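Kaltley User Boards > Hand-held grippers > Maintenance and setup
Thread: Finger pads, pivot pins and soft items

rosser_bench
Setup notes for one hand-held unit, two-finger linkage, used for packing small goods into a carton. The complaint is uneven closing on flat cloth. The left pad touches first and the fabric shifts before the right pad arrives. Pads are the stock Murkora ones, 3 mm. Pins were cleaned in March and put back dry. Firmware was not touched. Before I shim anything I would like opinions on the order of checks.

plellau55
Pins first. Pull each one, wipe it, look for a wear ring at the shoulder. A worn pin gives the same symptom as a bad pad and costs less to fix. One drop of light oil, cycle the trigger 16 times, wipe off the excess. Running them dry is asking for trouble.

gauge_block
Disagree on the oil. It migrates to the pads, and then you are chasing slip on plastic bags and blaming the grip force. I run mine dry and swap pins when the play gets past what I can feel by hand. Rosser, what does the work look like? Cloth and hard parts on the same pads?

rosser_bench
Same pads for everything. Orange cloth goods, bagged small parts, cable.
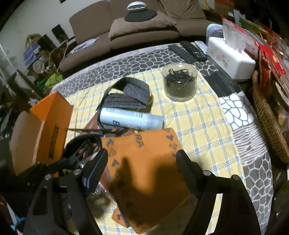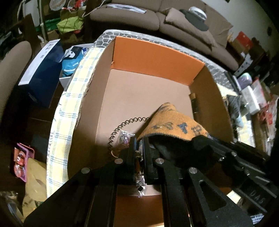
CHECK ORDER, REVISED

rosser_bench
1. Unit off, trigger released. Close the fingers by hand and stop at first contact.
2. Hold a light behind the pads. The gap should be even from root to tip.
3. Rock each finger sideways. Play in one finger only means a pin. Play in both means the base screws.
4. Peel back the pad edge and check for a lifted layer.
5. Repeat step 2 with one thickness of cloth between the pads.

Oil or no oil stays open until I have run it both ways.

plellau55
Step 4 should be step 1. A lifted layer gives you a false reading on the light test. The second of your pictures has the cloth folded over a pad on the right jaw. If it drapes like that every time, look at that pad edge before you go near a pin.

gauge_block
One drape proves nothing about the edge. Cloth folds over whatever it meets. I would mark both pads with chalk, close on a dark scrap, and compare the prints. Takes less time than arguing about it.

kaltley_parts_desk
The replacement pin set for this linkage is kit 2059. Pads are sold separately. If you change one pin on a side, change its partner. Clean the bores with a dry swab. Solvent will get under the pad adhesive.

rosser_bench
Chalk done. Left print is full, right print is missing a strip along the tip. Light test agrees. No sideways play in either finger, so the pins stay in for now. Putting a new pad on the right and leaving the left alone.

plellau55
Change both. A new pad against a compressed one puts you back where you started.

gauge_block
For once I agree with that. Still no oil.

rosser_bench
Both, then. Adhesive needs overnight. I will post the new prints after it cures.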